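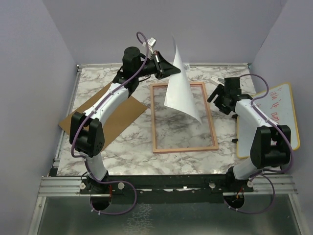 A sheet of white paper held up over a marble-patterned table

Home Destinations Walking Interviews Food Contact

Candela Segura on walking the Denasari

I rang Candela Segura at seven in the morning because she told me that was the only time she'd be sitting down. She was eating toast when she picked up, and I could hear a kettle going somewhere behind her. She guides walkers across the Denasari hills from spring until the first proper snow, and I'd been wanting to talk to her ever since a friend came home from there with sunburnt ears and wouldn't shut up about it.

I started with the obvious one, which was how she ended up there at all.

"By bus," she said, and laughed. "I came for a summer job in the kitchen at Lambrechts, the guest house at the bottom of the valley. I was a terrible cook. They kept sending me out to show people where the path began, and I kept walking a bit further with them."

Most visitors start from Vukus, the last village with a shop, and I wanted to know whether there was much point in stopping there. I'd read a few trip reports that treated it as a car park with a bakery attached. Candela wasn't having that.

"Stay a night! Go and look at the old mill, talk to people, buy your cheese there. It's cheaper than anything you'll find up the hill and it's better. People drive up, lock the car and go, and then they're cross that they haven't got any lunch."

The walk itself goes up through beech woods, over open pasture and across the shoulder of Trundosen, the highest hill in the range at 1,712 metres. Now I'm a slow walker (really slow, my sister brings a book) so I asked how long somebody like me ought to allow.

"Two days, and sleep in the hut. You can do it in one if you're fit and you leave in the dark, but what for? You come down with sore knees and you've looked at your boots the whole time. The evening is the best bit. The day walkers have gone home and you get the deer coming out along the tree line."

The hut has bunks and a stove but no food, so you carry everything. I asked what people forget and she didn't even pause. "Something warm for their hands. They bring a very expensive jacket and no gloves. And a cup. Every week I lend somebody my cup."

August is the busy month, and she'd steer you away from it if you have the choice. It's partly the heat on the lower section, where there's not much shade once you leave the woods, and partly the flies around the cattle. She likes the back end of September, when the bilberry leaves turn red and the paths are quiet. June is good as well if you like flowers, though the stream crossing below the hut can be high and you may have to go round by the footbridge.

We got on to dogs, which I hadn't planned, but I'd mentioned mine. They're allowed on a lead as far as the pasture gate. Past that there are sheep, and sheepdogs who take their job seriously — "very seriously," said Candela — and you have to leave yours behind. Lambrechts will look after a dog overnight if you ask when you book. I was pleased about this, and I suspect mine will be less so.

She takes groups of five at the most. I asked whether she'd ever thought of making them bigger, what with the waiting list she has now.

"I tried it. The ones at the front talk to me and the ones at the back can't hear, so they talk about work. I can hear them doing it! With a small group we all stop when somebody finds an orchid, or a beetle, or whatever it is. I don't know the names of all the beetles. I've got a book."

Had she got a favourite spot? She went quiet for a bit and I thought the line had dropped. Then she told me about a flat rock just below the top of Trundosen, on the side away from the wind, where you can see the church tower in Vukus and, on a clear day, a thin strip of sea. She eats her lunch there whenever she's up without a group.

I asked her exactly where it was and she said I'd have to come and walk it. Then her toast was finished and she had people waiting at the mill, so off she went.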